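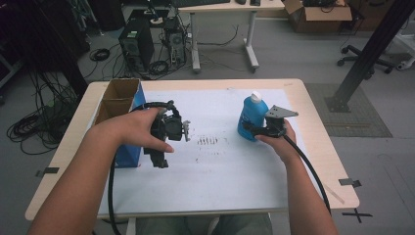

Blue bottle, cardboard box and plenty of white paper on the table at Trenville.

Trenville Paper Mill Open Day: Our May Visit

I have wanted to see a working paper mill ever since I joined the society, and I got my wish at last! We met at the station in the drizzle, squeezed into Nuala Mac Giolla's van and Chi-keung's very small car, and were at the mill gates by nine. The drive takes 40 minutes if you don't miss the turn after the bridge. We missed it.

Trenville makes paper the old way on one side of the yard and the slightly less old way on the other. The older side is the vat house, and you smell it before you get to it, a sort of wet-laundry-and-hay smell that I ended up liking very much. Cotton rag goes into a beater, a big oval tub with a heavy roll at one side, and gets chewed up for hours until it looks like thin oatmeal. Róisín Buckley runs the vat house. She let us put our hands in the tub (warm, silky, wonderful) and showed us how she judges when the pulp is ready by shaking a little of it in a jar of water and holding it up to the window. If she sees clumps, it goes back.

Then came the part everybody had been waiting for. The mold is a wooden frame with a wire screen, and on top sits a loose rim called the deckle. You dip it, lift it level, and give it a shake forward and back and then side to side while the water drains away. Róisín does this in one smooth motion, like someone straightening a tablecloth. I did it like someone falling off a bicycle. My first sheet had a hole in the middle and my second was so thick on the left that it could have been a coaster. But the third one came out as a real, honest sheet of paper, and I may have cheered out loud. 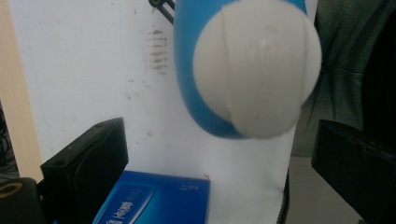
RATSTEAD PAPER AND PRINT SOCIETY | Visits and Outings

After the vat comes the couching (they say "cooching," so now I do too). The wet sheet is rolled off the mold onto a damp felt, another felt goes on top, and so on until you have a stack. The stack goes into a screw press that takes two people leaning on a long bar. Évan Tessier and I had a turn, and I could feel it in my shoulders for days. The amount of water that comes out is amazing. Wear old shoes if you go!

The drying loft was my favorite place of all. It runs the whole length of the building under the roof, with wooden shutters down both sides that slide open or shut depending on the weather, and the sheets hang over ropes in little groups. On a breezy day the whole loft rustles. There are 90 steps up to it, with a handrail on one side only, and the last flight is steep enough that I came down it backward.

Across the yard is the machine hall, where a small paper machine has been running since before any of us were born. It's loud, so the talk is given outside the door first and then you go in and point at things. The pulp starts out at one end as milky water on a moving wire and comes off at the other end dry and wound on a reel, and I still can't quite get over how short the distance is between the two. They were making a plain white drawing paper that morning, sold under the name Novesine, and we each got a torn-off piece to take home. Mine has already been used for a pencil sketch of the chimney, which is not a good sketch, but the paper takes the pencil beautifully.

It's worth learning how to look at a sheet before you buy one, and the people at the mill were very generous with their tips.

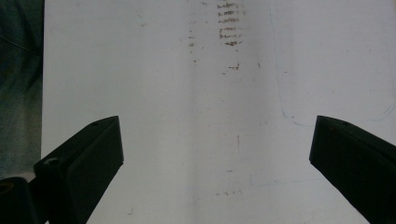

Hold it up to the light first and look for cloudiness. A well-formed sheet is even all over, and a poor one looks like curdled milk. Then bend it gently both ways without creasing it. Machine-made paper nearly always bends more easily in one direction, and that's the grain. For folding cards or sewing a book you want the grain parallel to the spine. I have been getting this wrong for years, which explains a lot about my notebooks.

Lunch was soup and rolls in the old rag-sorting room, and after that some of us went through the sample books. The oldest order ledger lies open at a page for 2,536 sheets of blue sugar paper, in gorgeous slanted handwriting, for a grocer named Nic Aodha. Socorro Ñahui copied out half the page just for the capitals.

The shop sells offcuts by weight, and I came away with far too many. Bring cash, as the card reader doesn't like the thick walls. They take groups of up to 20 and the vat house is closed on Monday. Nuala has the booking form if anyone who missed this trip wants to get a second one going, and please put my name down for it too.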